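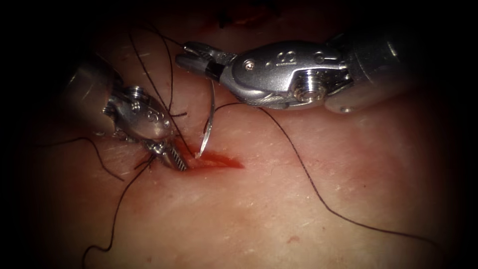 Short incision, redness spreading right and below.

May, 22:40. Wound healing chapter finished, apart from the section on scar strength. Kwaku Issahaku wants the draft for the Ceddale handbook before he goes on leave, and he wants it under 1000 words. It stands at 200 over.

Rewrote the opening. Clotting first, then inflammation, then new tissue, then remodelling. The old version treated these as separate stages with fixed dates. They overlap, and a reader dressing a leg ulcer at Lulholm needs to know that. Replaced "proliferation" with "growth of new tissue" throughout. Kept "collagen".

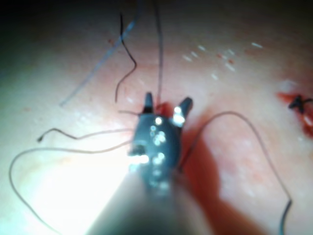

Still unhappy with the paragraph on early redness. Some redness at a fresh edge is expected. Redness that keeps spreading, with heat, pus or worsening pain, needs review. Put that in 3 short sentences and moved it ahead of the cell biology.

Table 5 has lost its column headings again. Saved a copy as plain text and will rebuild it tomorrow.

Printer out of toner. Bed at 23:30. Ask Kwaku whether smoking goes in this chapter or the next.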